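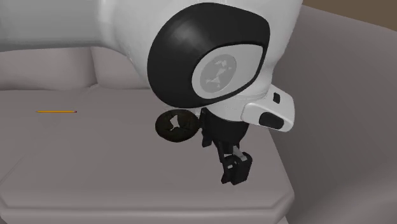 ueda_t
Tomomi Ueda. 857 sim rollouts and you're calling that a grasping result? Pencils don't roll in your physics engine.

lotier_fan
They roll. They roll beautifully. Friction is randomized per episode, see the appendix.

gcairns
Read the appendix. Friction has 3 settings. I've owned carpets with more variety.

lotier_fan
Fine, 3. Still beat the baseline on the real arm.

ueda_t
On 2 pencils.

lotier_fan
Different pencils, though

gcairns
Post the failures and I'll shut up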